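Natural Dyes in the School Chemistry Course: Project Report
Jeanie Jardine and Hrefna Steinarsdóttir
Submitted 2 Jan 2024

1. Introduction

This project examined whether dyes extracted from kitchen plants can replace purchased indicators in introductory acid and base lessons. Red cabbage, beet and hibiscus were selected for study. Preparatory reading began in August at the Hindley library.

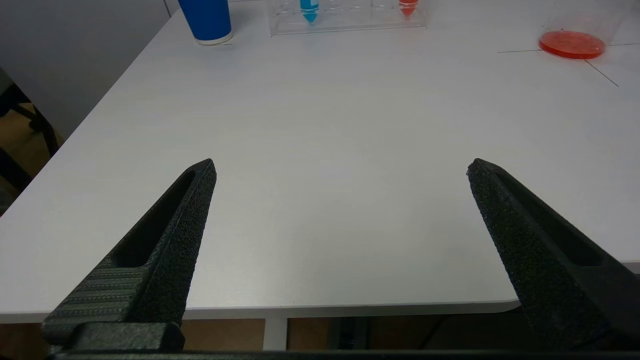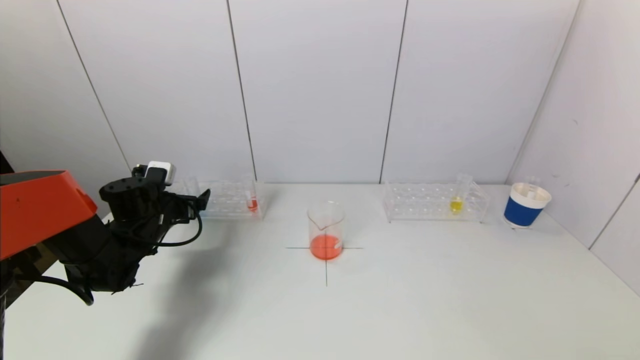
2. Method

Each plant was chopped and steeped in 200 mL of distilled water for 10 minutes, then strained through filter paper. Extracts were stored in a refrigerator until needed. Vinegar, baking soda solution and limewater served as test liquids. Colors were compared with a printed chart by both authors independently, and disagreements were recorded.

3. Results

Cabbage extract gave the widest range of colors and was the easiest to read. Hibiscus changed clearly in baking soda solution but faded overnight. Beet extract showed little change except in limewater, where it turned yellow.

4. Limitations

All cabbage came from one grower in Nogueira, and variation between crops was not tested. Storage beyond one week was also outside the scope of the project.

5. Recommendation

Cabbage extract is suitable for classroom use if prepared on the day of the lesson. Hibiscus may be offered as a second choice.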